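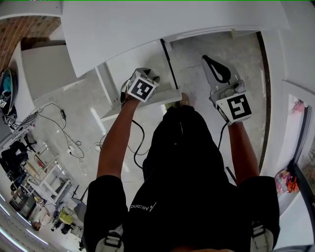

I've spent most of February with a spreadsheet open, and I'm very pleased to say the Cluridthorpe equipment plan is finally out! It covers what we'll buy, what we'll hire and what we'll leave alone for a year. The biggest line is hand-held grippers, bought in pairs so one person can work a drawer with both hands, each with its marker cube and its own black cable. We've budgeted for 45 pairs at £687 a pair, and yes, I did ask for a discount (Castov said no, very politely).

Cables and power strips get their own line this time. Last year I tucked them under "sundries" and Mirjam Haslinger in accounts has not let me forget it. Spare markers come to £279, harnesses are being quoted separately by Prikia, and I'd still like a second drawer unit if the money stretches.

"We'd sooner order early and store it than wait on a late delivery," says Daiane Brito, our head of purchasing.

Suppliers who want to quote, please do get in touch! Ask for me, Kelly Mendonça, on extension 2079, any time before four.

Last updated: February
3 comments | 12 shares

Recent items
Cluridthorpe picks Castov for grippers
Hire or buy? Our notes on arms
Assunta Grasso joins the planning team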